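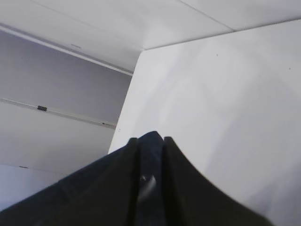 4. Setting up the trap and the delay timer

Applies to the Vindisard single-arm clay trap, as used on stands 1 to 6 at Fendbridge. Stand 7 still has the old Ķēniņš machine, see section 6.

CAUTION: Arm must be down and power OFF before you go anywhere near it. A cocked arm looks just like a resting one from behind. Walk in from the rear, never across the front.

4.1 Level the base. Pegs in all four corners, not just the front pair. Soft ground, use the boards from the container.

4.2 Battery in the tray, red lead first, then black. Clamps tight. Loose clamps are the usual reason for a slow arm.

4.3 Load the carousel. Standard clays only, no midis on this one. Stack them straight and check for chipped rims as you go. Chipped ones go in the bucket, not back in the box.

4.4 Set elevation with the side knob. Start at 23 degrees and go from there. Lock nut finger tight, then a quarter turn with the spanner.

4.5 Power on, stand behind the yellow line. Arm will cock itself. Leave it.

4.6 Throw 2 clays with the handset before anyone is called to the stand. Watch where they land. If either one drops short of the marker post, power off and go back to 4.4.

Note: wind changes everything on stand 3. Ask Rukhsana Malik or whoever is reffing before you touch the elevation once shooting has started. 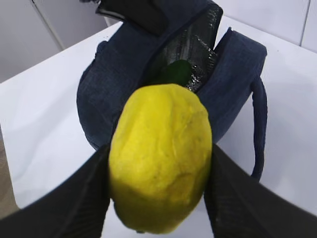 4.7 Delay timer. Turn the dial to the delay you want, max is 30 seconds. Leave at zero if there is a button puller.

4.8 Test the delay once with the cage empty. Then call the squad in.

4.9 Counter. Write the number on the stand card at the start and again at teh end. Do not reset it. Grease the main bearing every 1000 throws and initial the card.

CAUTION: Jammed clay. Power off, fire the arm with the release cord, wait for it to stop, then clear it. No fingers in the carousel with the battery connected, not even for a second.

4.10 Packing up. Release the arm, battery off (black lead first this time), cover on. Handsets go back to Mārtiņš Uibo at the hut, and put them on charge dont just leave them on the bench.

Faults not listed here: tag the machine, shut the stand, tell Aigars Bite. Spare springs are ordered from Brundmont and we normally keep a couple in.

Section last changed November 8, 2023 (4.7, new timer dial).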